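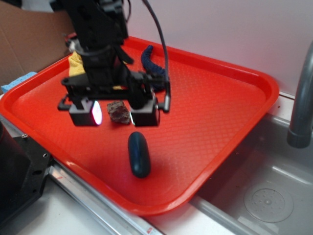 Treromness Student Robotics Group, Department of Mechanical Engineering

Figure 3. Gripper over the sorting tray, fingers open, a small rough object between the pads. Dark blue capsule-shaped object nearer the viewer.

4.2 Tray trials

Second-year project, Clarnero arm controller, gripper as in Section 3. All tray trials were run on the counter next to the sink, arm bolted down, tray set at an angle to the arm. We kept the tray at this angle for the whole set – turning it square meant redoing the calibration and there was no time before the February deadline.

Objects were picked to be awkward in different ways. Rough and small, smooth and rounded, long and bendy (see Fig. 3, the ribbed blue one near the far rim). The planner gets a top-down grasp point and an opening width, nothing else. No force feedback in this version. Closing stops on motor current, threshold set by hand.

In total 1181 grasp attempts were logged by the group over six weeks. Attempts where the arm never reached the pre-grasp height are left out of the table, these were nearly all controller time-outs and say nothing about the grasp itself. Same for runs stopped by hand.

Rough objects were easiest. The pads bite on the uneven sides and small errors in the grasp point dont matter much. Smooth rounded ones did worse, mainly when the fingers closed off-centre and pushed the object along the tray. A capsule lying lengthwise is fine if the fingers close across its short side, bad otherwise, and the planner got the orientaton wrong more often than we expected. Bendy objects – mixed. The detector tends to put the grasp point in the middle of the curve, where there may be nothing to grip.

The red-orange tray was good for colour segmentation of blue objects, less good for anything brown or red. We added some 2265 extra training crops for these following Avotiņš, with the Gustlow labelling tool. It helped with finding the object but not with the width estimate, which still comes out too large. Highlights on the crosshatch of the tray floor also gave false edges, partly fixed by blurring before the edge step.

Limits: one tray, one arm, one lighting setup. Threshold was not changed between object types and probably should be. Results by object type are in Table 2, failed grasps are split by cause in Section 4.3.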